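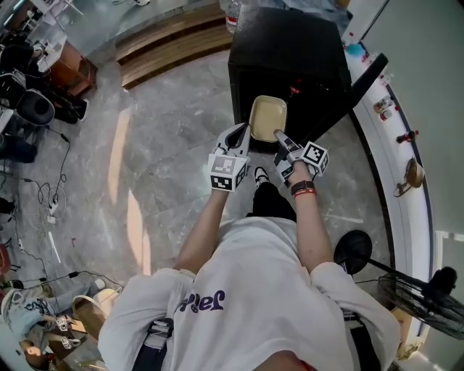
Pinza manual Fu: demostración en sala
Illwood, sede de Pravville. Jornada de puertas abiertas, 30 jul 2018.
La pinza Fu se maneja con una en cada mano. Cada unidad lleva un cubo de marcadores en blanco y negro junto al cuerpo y dedos grises en la punta. Puesto de prueba: bandeja de color crema sobre soporte negro.
Duración de cada turno: 13 minutos. Plazas: 37.

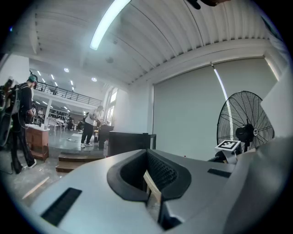 El turno incluye calibración previa y una serie de ejercicios con bandeja. El registro se exporta al programa Clillau, versión 3, con más de 149 parámetros configurables.
Suministro: por pares, con maletín. Recambio de dedos: referencia aparte.
Próxima jornada: abril. Inscripción en recepción.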